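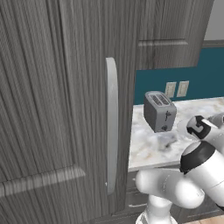 I want to ask about home robots for ordinary kitchen chores, and if it is already possible to buy one which does them without a person standing next to it. My mother lives alone and her hands are weak. She can cook a little, but opening the tall cabinet is difficult for her, and putting things back in it is more difficult. I am practicing in the simulator from Nenis, on the kitchen with the gray cabinets, where the white arm stands on the floor near the counter. The tall door has a long bar handle, so I thought this would be the easy part. The toaster on the marble counter I wanted to keep for later, as a second task. After 270 attempts my arm opened the door fully 27 times. In the other attempts it slips from the handle, or it pulls straight back and the door does not follow, because the arm must move in a curve. Is this normal result for a beginner, or is the whole field still at this level? And if I get it working on the screen, will it work in a real kitchen with a similar door? I have a budget, but I do not want to spend it on something that will stand in the corner.

Etenesh Fikre
Share (3)

Flornum

I worked two years in a small workshop where we had an arm for loading parts, so I can tell you from the shop side. There the arm did its job all day, but everything was fixed for it. The parts came in the same tray, the tray was bolted to the table, and if somebody moved the table by the width of a finger we had to teach the points again. A home is the opposite. Your mother will leave a towel on the handle or a chair in front of the door.

About your result - one in ten is low for a door, but it is not strange if you wrote the motion by hand. Please check these things before you give up:

- Close the gripper on the middle of the bar, far from the rounded ends.
- Make the arm softer in the direction of the pull, so the door can lead it a little.
- Plan the path around the hinge. The hinge should be on the side opposite to the handle, but look in the model file to be sure.
- See if the base is too close to the door. When the elbow is folded the arm has no space to move back.

For the real kitchen I would expect a worse number than in the simulator. Friction is the main thing, also old hinges which pull the door shut by themselves. Light on a shiny handle can confuse the camera too. I would not buy an arm for your mother this year. A bigger handle, or taking the door off completely and leaving open shelves, costs very little and she can use it tomorrow.

Share (27)

Acuña

Just buy a robot vacuum, they work. The rest is advertising.

Share (3)

Iltar

I do not agree completely with the answer before me, though for floors it is true. Some chores are near, if you choose them well. Picking a cup from a clear counter, carrying it, putting it in a bin, these I have seen working many times in the lab where I study. Doors and drawers are in the middle. Toast I would leave for last. The slots are narrow, the bread bends, and a lever must be pressed down with good force without pushing the whole toaster away on the counter.

We looked at a used arm in May and the seller wanted 3599 dollars, without a gripper and without any base. Then you need a computer and somebody who will come when it stops. For a person with weak hands I would also think about safety. An arm which can pull a heavy door can also push a person, and your mother should be able to stop it with one big button.

If you want to continue for learning, change the start position of the arm a little in every attempt and also the friction of the hinge. Then the result says more about a real door. Write here again when you have new numbers, I would like to compare with ours.

Share (3)

Contact | © Household Help Board | Back to top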